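The letter from Brosteo came in April, while Apolline Carré was still paying off the boiler. Her aunt had left her the house on the hill and 400 dollars to fix the roof. The bus took 4 hours. She got in after dark, ate crackers over the sink, and went upstairs with her coat on.

She slept badly. At six she pushed the white duvet over to the left side of the bed and went to look for the leak. 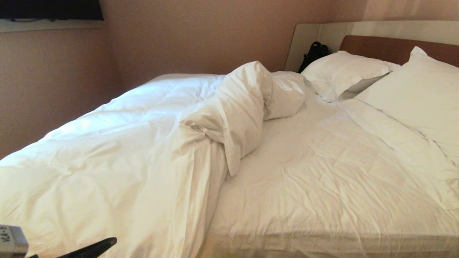
Sell it, her brother told her on the phone, before the rain gets into the walls. He had said the same thing at the funeral.

She told him she would think about it. Then she carried a bucket up to the attic and set it under the wet beam. The roofer in Sidido wanted 300 to start. She counted the bills out on her aunt's desk, put them in an envelope, and walked down the hill to meet him.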